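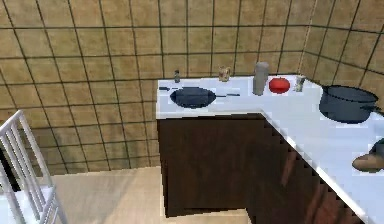

Counter view, gripper over the white countertop at right.

Stop request ignored when target stream drops
Posted in May, 9:40 am, by Suha Kassab
Search this board Enter keywords All posts Titles only

sukassab wrote:
We run the kitchen set in Lunix with the arm driven through Twal, same controller config as on the real arm. On episode 1381 the planner process died in the middle of a reach. Twal kept servoing to the last target it had. I hit stop from the console. The console printed "stop accepted" and the arm kept moving until it reached that target.

I would have written this off as a sim problem, but the same controller binary runs on the hardware at our Cestness site. I have the stop message in the log with a good timestamp, and joint velocities that stay nonzero for 2 seconds after it.

Things I checked:
- stop topic is subscribed, message arrives
- watchdog is enabled in the config
- joint limits are fine, no limit fault raised
- same result with the pot and pan removed from the scene

Has anyone seen Twal accept a stop and not act on it?

tallgrass wrote:
What is your watchdog timeout? If it's set to zero it counts as enabled but never fires. That doesn't explain the manual stop, but it would explain why it kept servoing after the planner died.

sukassab wrote:
Not zero. It's whatever the template ships with. I'll look it up when I'm back at my desk.

bent_flange wrote:
This is a Lunix thing. The physics thread and the message thread aren't the same thread, and if the physics side gets behind it works through a backlog of commands before it sees anything new. Your stop was sitting in line. We get this all the time with heavy scenes. Turn down the contact count or run with rendering off and it goes away. I wouldn't spend a week on the controller.

relu_p wrote:
I don't agree that it goes away. It gets shorter. If a stop can sit in line behind motion commands, that's a bug in whatever owns the line, and in this setup Twal owns it.

Suha, can you post the order of events around the stop? Just the controller log, I don't need the sim log.

sukassab wrote:
Trimmed:

planner heartbeat lost
target hold (last valid)
stop request received
stop accepted
target hold (last valid)
target hold (last valid)
at target
state: stopped 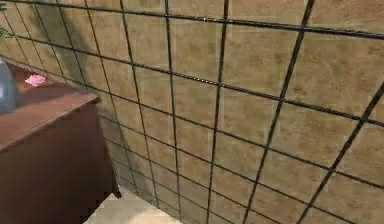

Same kitchen, other view: black grid, tiled wall, cabinet with the bottle on top.

I moved the reach over to this side to see if the counter contacts had anything to do with it. Same log, same order. So it isn't the contacts near the pot.

relu_p wrote:
OK, that helps. "Target hold" after "stop accepted" is the problem. Hold mode is its own state and it looks like it finishes its move before the state machine goes to stopped. So the stop is accepted but deferred. In normal tracking mode the stop is immediate, and that's the only mode people test.

Which version?

sukassab wrote:
Release 7. And the watchdog is at the template default, which puts it into hold as well. So when the planner dies, you go into hold, and from hold the stop doesn't work until the move is done. Those two together are what bothers me.

bent_flange wrote:
You are all treating a software stop as a safety stop. It isn't one and the Twal manual says not to use it as one. On hardware you have the button, the button cuts drive power, done. I still say the sim lag makes it look worse than it is.

sukassab wrote:
We have the button. People still use the console stop first, and they were told they could. One of our operators reaches into the sink area after a console stop. As of this morning that isn't allowed.

On the lag: I ran it with rendering off and the scene stripped to the counter. Physics kept up with real time. The delay was the same, because it depends on how far the arm has left to go.

tallgrass wrote:
So a longer reach would give you a longer delay? Easy test.

sukassab wrote:
Yes. I did 7 reaches of different lengths, killed the planner in each one, and sent the stop right after. The arm finished the move every time. Longer reach, longer delay. I haven't tried it on hardware and I don't plan to until there's a fix.

bent_flange wrote:
Fine, then that part isn't lag. I'd still fix the lag.

mkorbel wrote:
We use Twal with a Berker gripper and I tried this in sim over lunch. Arm behaves the way you describe. The gripper stops right away, so it must be on a separate path. Be careful if you only look at the gripper to decide whether the stop worked.

relu_p wrote:
Workaround until there's a patch: set the watchdog action to "brake" instead of "hold". The arm then never enters hold and the stop acts normally. You lose the ability to resume after a short dropout, so expect more aborted episodes. I sent the log and steps to the maintainers with a note that it affects hardware too. If they want a name on it, use mine, Relu Preda.

sukassab wrote:
Changed it in sim, repeated the same reaches, and the arm brakes when the heartbeat is lost. Going to leave the hardware locked out until somebody besides me has gone over the config.

tallgrass wrote:
Does brake hold position against gravity with a payload? Ours sagged a bit on an older release with a full pot.

sukassab wrote:
Don't know yet. The gripper was empty in all of mine. Will try it with the pot.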